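Fescombe Releases Simulated Kitchen Handling Set for Robot Learning

FLASACH, 12/28/18 - Fescombe today released the first part of Sillberg, a collection of simulated kitchen handling examples intended for training robot arm controllers. The release contains 142 task layouts, each built around a counter, a set of movable objects and a single arm fitted with a gripper. Research groups and equipment makers may request access under a no-fee evaluation license.

Share 19
Comments 8

Each example in Sillberg is one complete attempt at a task. An operator drives the simulated arm through a hand controller, and the software stores the joint positions, the gripper opening and the view from a virtual camera mounted at the gripper. A separate file holds a short written instruction, such as moving a container from one surface to another. The learning system is given the instruction and the camera view and is trained to produce the arm motion that the operator produced. 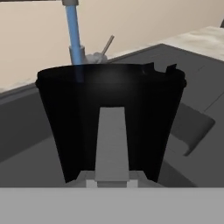
By Xiaoqing Tan, Fescombe Simulation Group

The gripper view was chosen as the main input after tests in August. A fixed room view shows more of the counter, but it gives little detail at the point of contact. In the gripper view, a large object close to the fingers can fill most of the image. A black container directly behind a light gray finger leaves mainly the upper part and the sides of the view for the wall, the counters and anything standing past the rim. Controllers trained on unobstructed views alone performed poorly in this condition, and Sillberg therefore includes a high share of close, partly blocked views.

Object shapes in the set are not cleaned up before use. Some container models have uneven or torn-looking rims, and some small items are little more than a rounded lump with a stick. These models were kept where their collision shapes were stable. Models that fell through a surface or moved without contact were removed.

Operators worked in sessions of up to 125 minutes. Every attempt was replayed once in the simulator after recording, and attempts that did not replay to the same end state were discarded. Failed attempts that replayed correctly were kept in a separate folder with a failure label. Users may include or leave out this folder when training.

"Most requests we get are for more examples, and the replay check makes the set smaller," said Xiaoqing Tan, who leads data collection for Sillberg. "We kept the check. A recording that ends in a different place the second time teaches the controller something we can't describe to the user."

Layouts differ in counter position, object placement, surface finish and starting arm pose. Lighting is soft and changes little from one layout to the next. Fescombe plans to add stronger shadows and a second light source in a later part of the collection. Sound, force readings and liquid behavior are outside the scope of this release.

The files are supplied in the Derese format, version 8, with a reader and a replay tool. The replay tool runs on a standard desktop computer with one graphics card. Playback at full speed requires the image files to be stored on a local drive - network playback works but drops views on longer attempts. The download is divided into 19 archives, which may be requested separately.

Access requests should state the name of the group, the intended use and the archives required. Requests are handled by the Fescombe data desk in Flasach in the order received. Corrections to labels or instructions may be sent to the same desk and will be listed in the change log supplied with each update.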